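Old desktop for a home file server, or just buy a box?
Besville Community Boards > Home Computing

slatboy60
Wednesday, February 20, 2019
I've got more than 10 years of family photos spread over three laptops and I'm sick of it. The Flurneck two-bay box is $293 without drives. Or I could use an old tower with 4 gigs of memory and put Rekoseck on it for free. Anybody running one this way? 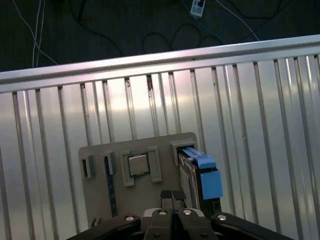
My main worry is the power bill, with it sitting there on all day and night. My wife's main worry is the noise - it would live in the hallway closet.

Henok Habte
I've run Rekoseck on a junk tower since September and love it! Things I'd do first:

1. Blow the dust out and check that every plug is pushed in all the way.

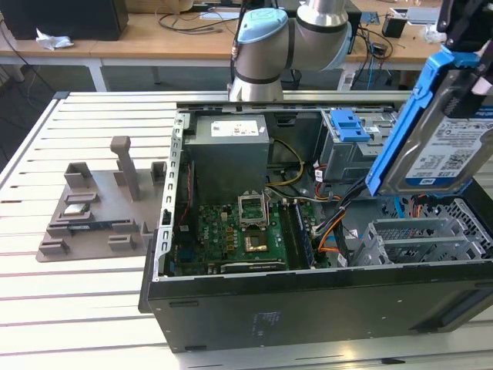

2. Run a full memory test overnight.

3. Put the system on its own small drive and keep the photos on another one.

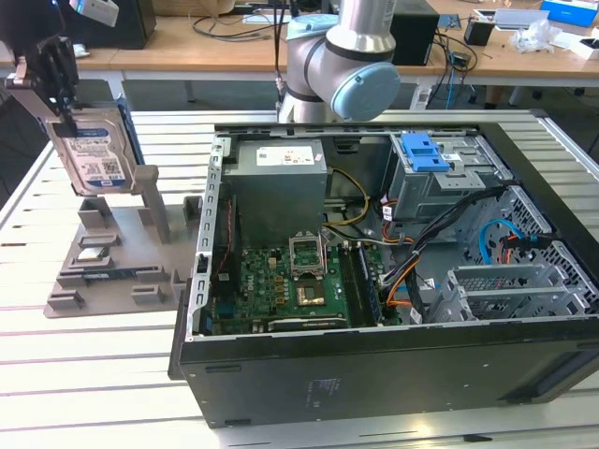

Western Digital 3.5-inch drive

4. Set it to sleep after midnight. Mine pulls 60 watts awake, so that helped a lot.

gronow_gal
Gotta disagree with Henok. Old power supplies are the part I don't trust, and by the time you buy a new one plus a quiet fan you're halfway to the Flurneck. I went that road in Gronow and wound up buying the box anyway.

slatboy60
Ugh, fair. A new supply wasn't in my budget (such as it is).

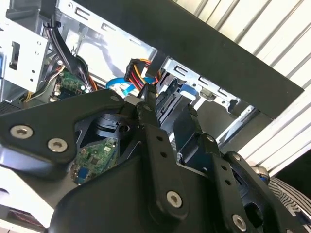 Zhenhua Cheng
Whichever way you go, get a second copy out of the house. Two drives in one closet won't help if the closet floods. I mail one to my sister.

Henok Habte
Yep, agree on that. Still say try the tower first though.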